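Table top

A table top is the flat upper part of a table, on which objects are placed for eating, working or display. It is supported by legs, by a frame or by a central column. The oldest table tops were slabs of stone or simple boards laid over trestles, and the boards were put away when the meal was finished. From this practice comes the word "board" in the expression "board and lodging".

Materials

Wood is still the most common material. Oak, beech, birch, ash and maple are used for light-coloured tops, walnut and stained woods for darker ones. A solid top is made of several boards glued side by side, and it becomes wider or narrower with the humidity of the room. For this reason it is fixed to the frame with small clips or slotted screws, which allow some movement.
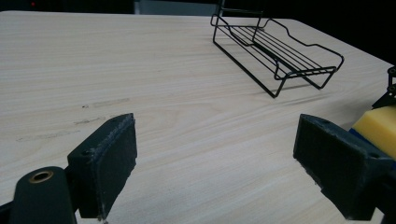 Veneered tops have a thin sheet of real wood on a core of cheaper board. Laminated tops have a printed paper layer under a hard resin, and the print often imitates wood grain. It is not always easy to tell them apart by eye - the surest place to look is the edge, where the grain of solid wood continues from the upper face.

Shape and edges

Rectangular tops are the most usual in homes, because they can stand against a wall. Rounded corners became popular in schools and in family kitchens, as they are less painful to walk into. The furniture historian Marjatta Heinonen has described how the workshop Murnwood offered 11 edge profiles in its catalogue, of which only five were ordered regularly.

Care

Daily cleaning of a sealed top needs only a soft damp cloth and a little mild soap. Rough pads can make the finish dull, and this is seen most clearly in light from the side.

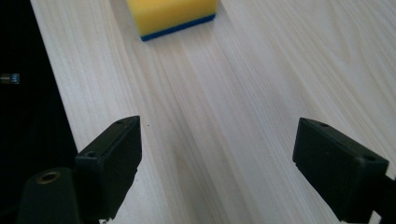
Oiled tops need more attention than varnished ones. The oil is spread thinly along the grain, left for a short time and wiped off. Rings from cups can often be reduced by light sanding and new oil, but on a veneered top this must be done with great care, as the veneer may be thinner than one millimetre.

Heat is another cause of damage. A hot pot can leave a white mark in varnish or lift the surface of a laminate, so a trivet or a stand is put under it.

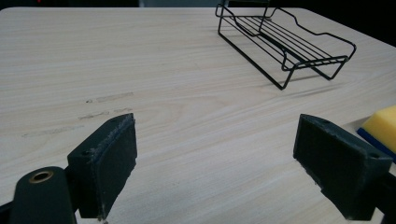

Repair

Loose veneer is glued again under a flat weight. Small dents in solid wood can be raised with a damp cloth and a warm iron - the steam makes the pressed fibres swell. Chips in laminate are filled with coloured paste, though the repair usually remains visible.

See also: Trestle table, Veneer, Worktop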